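Minutes of the Recycling and Tidy Room meeting, Endinby building, 24th May

**Opening.** We began a little after the hour, once everyone had a coffee and the extra chairs had been carried in from next door. The February minutes were read through and agreed, with one small fix: the bin liners were ordered from Gurstead, and we had written Lusa. Our apologies to both!

**Sorting bins.** A good long talk about the gray felt bins, which most of us have grown quite fond of. The small one is for plastic bottles and the larger one is for cans, and it was agreed to keep it that way, as people are only just getting used to it. A few cans and wrappers are still being left on the tabletop instead of going in, and we'd all like to be kinder to whoever wipes up at the end of the day. Please drain your drinks first, too (felt is lovely to look at and dreadful to dry out).

**The spring count.** We collected 117 bottles and cans since the last meeting, a very cheering number. The yearly target of 4000 for the whole building stays where it is, although several people felt it was on the brave side.

**Purchases.** Agreed to ask Cocco for a price on 3 more bins in the same gray, to go by the kitchen door and the stairs. Labels will wait until we know the sizes.

**To do before next time**

- Ask Cocco for the price
- Put up a short note about draining bottles
- Find a lidded box for food wrappers

**Bins on the table**
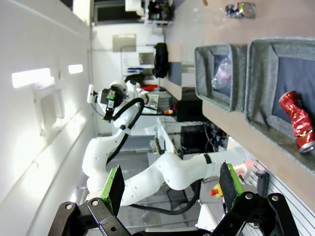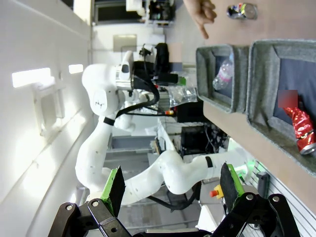
**Question from the floor:** When do the bins get emptied, and does it matter if they aren't full?

**Reply:** Every 7 days, full or not, with the bottles and cans taken down to the yard in separate bags.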